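Small kitchens: one color or all the colors?
General chat — 31 replies

dalisay_bakes
Okay, I finally moved into the new place and the kitchen is TINY, and I love it! White counters, white walls, so I want all my color to come from the stuff I use every day. My partner says pick one color and stick to it. I say pastels, all of them. The mood I'm after:
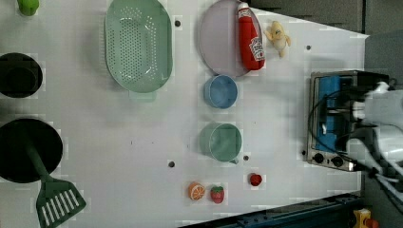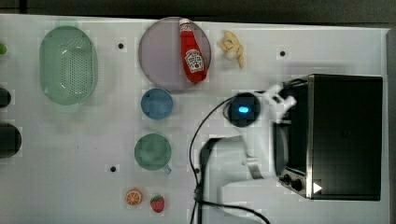

Green colander, purply plate, ketchup on the plate in both.

Who's with me?

cadeck31
With you! I have a yellow kettle and a pink bread bin and they make me happy every single morning.

Maricel Dagdag
Sorry, I'm on your partner's side. I tried the rainbow thing in my last apartment and it looked messy even when it was clean. Two colors, tops.

dalisay_bakes
Noooo. But two could be green and lavender...

yeison_g
Disagree with Maricel — open shelves look messy, colors don't. Put a door on it and go wild! Also check thrift stores first, I got 2 mint bowls last November and they're still my favorites.

Maricel Dagdag
Fair point about the shelves, mine were open. Still voting for two.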